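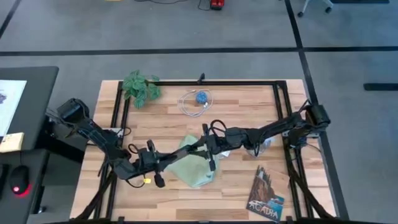 Apr 23, 2025 – cloth runs, again

Spent the morning on the Pultik policy with both arms over the table and the green cloth in a heap between them. The claim I'm supposed to be checking is that clutter doesn't matter. So the plant stays, the white cable stays, the Acadia booklet stays, and we see.

I don't buy the number yet. They report almost 800 demos behind it, but the write-up never says how many had the cloth starting in the middle, where both grippers can get at it easily. Put it near a rail and I suspect the whole thing sags. I did 12 starts before lunch, all central, and that tells me very little.

Also unclear what counts as a success. Flat? Flat enough? Verhoeven scores by cloth area seen from overhead – fine, but a cloth folded under itself neatly can fool that, and a fold is still a fold.

Tomorrow: 8 starts off center, same clutter, then the same 8 with a bare table. Write down the scoring rule first this time. Reread the Stevalau appendix.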